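Section 4: Sorting and Loading the Bedside Organizer

Your Tivari hanging organizer is on the rail and the straps are snug (if they aren't, go back to Section 3). Now comes the fun part! Filling it takes one short session on the bed, and by the end you'll have a home for all the small soft stuff that usually drifts around a bedroom.

Before you start

You will need:
The organizer, already hung
The 2 zip pouches from the accessory bag
The blank label cards
A bed or other wide, flat surface

Push pillows, quilts and spare bedding over to one side. You don't have to put them away — a folded stack at the edge of the bed makes a handy wall that stops things from rolling off.

4.1 Bring everything to the bed

1. Empty the nightstand drawer, the basket under the sink and any bag you haven't unpacked yet. Spread it all out on the sheet.

2. Shake out socks, small cloths and soft toys. Fold what folds easily and leave the rest for step 6.

3. Put packages of the same kind next to each other. It's a great feeling when you find a pack you forgot you had.

4.2 Fill the pockets

4. Start with tissues. A large soft pack goes in the wide bottom pocket, opening side out, so you can pull one sheet at a time. Do not fold the pack in half to fit a smaller pocket.

5. Next, the pads and liners. Check the length printed on the wrapper and sort by size, shortest at the top. Square packages stand upright in the middle row, two to a pocket. If a package is already open, slide it into a zip pouch first. 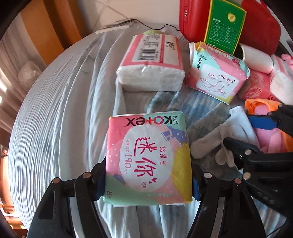 Step 5. Kotex 190mm package, with a second Kotex package and the tissues still on the sheet.

6. Roll socks and small cloths and tuck them into the side pockets. Plush toys can ride in the top pocket, where they look very cheerful peeking out.

7. Write a label card for each row and slip it into the clear window. Pencil works best, because you'll want to change your mind later!

Note: Wrappers from different countries show sizes in different places. Look for a number followed by "mm" on the front. The plain number near a corner is usually how many are in the pack.

CAUTION: The organizer holds up to 2,000 grams when the load is spread evenly. Our own test load of tissues, pads, socks and one plush rabbit came to 1,470 grams, so there is room to spare. Do not hang bottles, books or chargers in the pockets.

CAUTION: Keep opened pads and liners out of the bathroom if it gets steamy. The zip pouches keep out dust but are not waterproof.

4.3 Check the hang

8. Stand back and look at the top edge. If it tilts, move the tissues toward the high side and look again.

9. Tug gently on each strap. A strap that slips should be rethreaded as shown in Section 3.

The shortest-at-the-top order in step 5 came from Nobuhle Lekota in our Edville workroom, and we love it. If you find a better one, write and tell us.

Section revised 5/3/21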